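Refurb line, drive pulling: who's on the new cell?

craigd_norbridge
Third week with the arm at Norbridge and I love it! 82 towers on Wednesday, and my thumbs don't ache. Mostly Dells with the blue carriers. 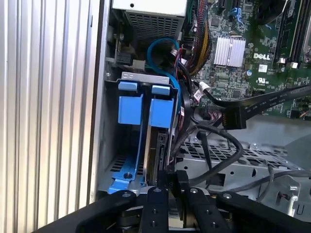

Reply 1, seulgi_k
Brilliant for wrists — but who does the odd jobs now? Ours went from five of us on benches to two.

Reply 2, craigd_norbridge
Same five here. Two moved to testing and got trained up for it.

Reply 3, nusrat_c
Lucky you. I still miss the chat at the bench.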